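Workside Set-up Guide
Section 4: Before the first shift with hand-held grippers

Read this section before you hand out any equipment. It is written for shift leads. The supplier's brochure says the system "frees people for better work." At Findden we have yet to see what the better work is, so plan for the work you have.

4.1 Preparing people

1. Tell the crew what the grippers record and who will look at it. Do this before sign-up, in person.
2. Give everyone the Stonia consent form and 2 days to read it.
3. Leave regular duties off the schedule for anyone on grippers. Stocking and recording at the same time does not work – we tried it in February.

Note: The form covers the person who signs it. Coworkers passing through the room have to be told separately.
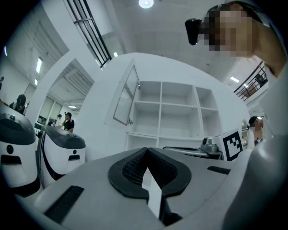

4.2 Starting a session

4. Check that both finger pads are seated and that the square marker is clean and flat.
5. Fit the wrist strap. Keep a loose grip and let the elbow hang.
6. Open cabinet doors fully before you begin, and agree on who closes them.
7. Record for no more than 40 minutes, then put both grippers down and take a real break.

CAUTION: Stop if your thumb or wrist goes numb. Do not "finish the set."

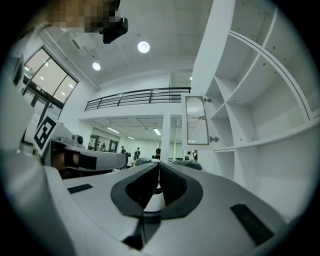
4.3 Targets

The default target is 200 recordings per person per shift. Our best crew reached 84, and they were good at it. Change the number under Settings, Crew, Daily Goal before anyone sees it on the screen.

8. Turn off the ranking display. It makes people rush, and rushed recordings get thrown out.
9. Log rejected recordings as time worked.
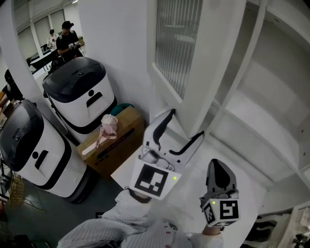 4.4 What to ask management

Bošković, the installer, will tell you the jobs question is outside the scope of set-up. Ask it anyway, and get the answer in writing:

– Which tasks are the recordings meant to hand over, and when?
– Does gripper work carry the same pay grade as the floor job?
– Can a person go back to their old duties without losing hours?

Note: If there is no written answer, record that on the sign-off sheet and leave box 3 unchecked.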